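Search this site Enter keywords Go

Laying the case on its side

October
By Marit Westerberg

Valter Bakke refurbishes desktop computers for Holmgren, a repair shop that sends 300 machines a year back to offices and schools. Most arrive as full towers, and he works on all of them lying down.

"Upright, the graphics card hangs from its slot and you work sideways," he says. "On its side, everything faces you. Gravity holds the screws where you drop them."

His routine starts with the side panel off and the power cord out. He then waits 2 minutes before touching the board. Dust comes first, cables second. A full strip and rebuild takes him 45 minutes, longer if the drive cage has been forced.
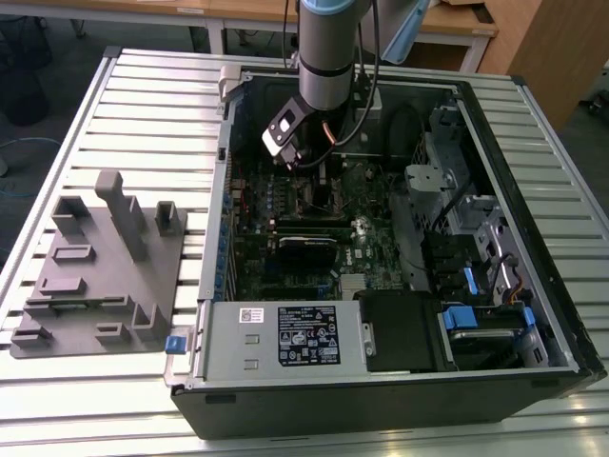 Tower on the slatted worktable, side panel removed. Blue latches mark the drive bays.

Bakke likes older cases with colored latches. "Blue means you can move it without a tool - that is all the manual most people need." He is less fond of the wiring. Thin leads that loop over the board get moved aside before any card is pulled, and he photographs them first.

Asked what fails most often, he names the power supply, then the hard drive. He reads the label on every supply and writes the rating on the job sheet. "People add a graphics card and never check the wattage. Then they blame the card."

Heatsinks stay on unless the temperatures are wrong. If one does come off, the old paste is cleaned away and replaced.

The side panel goes back on last, after the machine has run for 2 hours with it open.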